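The egg tray question, again

I have a low opinion of kitchen organizers. Most of them take up the room they claim to save, and the rest are a way of paying for a box to put your other boxes in. So when my neighbor Soledad Tlapale told me in March that I should stop keeping eggs in the carton and get a proper egg tray, I nodded and changed the subject.

She brought it up again. Then Els Vermeulen, who I had thought of as a sensible person, said she'd had one for years and wouldn't go back. I asked what it did that the carton didn't do. She said it looked nicer. I said the inside of my refrigerator is not a place I entertain. She said well, you asked.

Anyway, I own one now.

Let me go through the claims, as I went through them at eleven at night with 83 browser tabs open. The one I kept landing on was from a maker called Furko, which had 1,422 reviews, and I read far too many of them. A lot of people gave it five stars on the day it arrived. What do you know about an egg tray on the day it arrives? One man had given three stars and written only "holds eggs," and I trusted him more than all the others.

Claim one is that a tray keeps eggs fresher. I don't buy it. A carton has a lid and most trays don't, and a lid has to be worth something when there's half an onion on the same shelf. I also like having the date printed right there. With a tray you either write the date on a bit of tape or you guess, and I know which of those happens in my house by the second week.

Claim two is that you can see how many you have left. Fine, this is true. I have twice started a batch of pancakes on the strength of a carton that felt full and had a single egg in it. I'll give them that one, though opening the lid would also have worked.

Claim three is that eggs are less likely to break. This depends on the cups. In a shallow tray the egg sits up high and wobbles when you slide the thing out, and large eggs are worse than medium. Deep cups hold better but then you're pinching at the top of a smooth egg trying to get it out, and that's when I drop them. I have not found the tray that gets this right and I'm doubtful there is one.

Where a tray does earn something is on the table, when you're baking. Cartons tip. You take the eggs from one end, the way everybody does, and the thing goes light on that side and flips when you bump it. A tray sits flatter. It's also easier to grab from when the other hand is busy with a bowl. 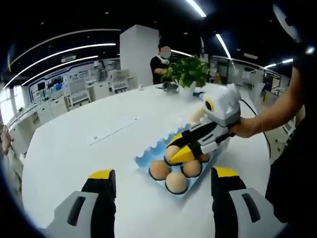

Five brown eggs and the blue-and-white tray, out on the white table.

The scalloped edge is pretty, I admit. I can also tell you what a wavy rim is like to clean once yolk has dried on it, since yolk sets like glue and every little dip wants its own go with the brush. Soak it first. Els puts hers in the dishwasher, top rack, and I have no opinion on whether that's wise.

So where have I ended up? The eggs stay in their carton in the refrigerator, with the date on, and I move what I need to the tray when I bake – mostly Tuesday nights. Soledad thinks this is ridiculous and says I'm now washing a dish in order to avoid using it. She may have a point. I did ask whether she'd like to have mine and she said she already has two.

Next week I'll probably write about the bread box, which I've been using for a month and don't like either.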